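Monday, arm on the Calloway bench, gripper day. Thread, typing fast between jobs
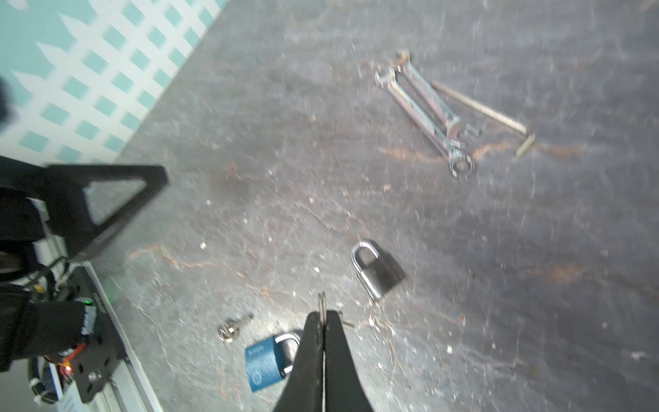 Wrist cam view, fingers shut on the little metal bit. Padlocks and spanners still out.

2/ Fingertips first. Wiped both, checked the seam runs straight tip to base. Left one had crept a hair so I backed the screws out and reseated it

3/ Grip force was at 50. Far too much for small parts, they ping off. Dropping it bit by bit – will post the number when I trust it

4/ Cable slack next. Ghazal Abbasi reckons the loom wants another zip-tie nearer the wrist. Probaly right. She usualy is

5/ Spare finger pads coming from Drusdale, 2 sets. Old ones are fine till then

6/ Re-zero after ANY finger swap. Forgot in May, lost a whole morning. Tea now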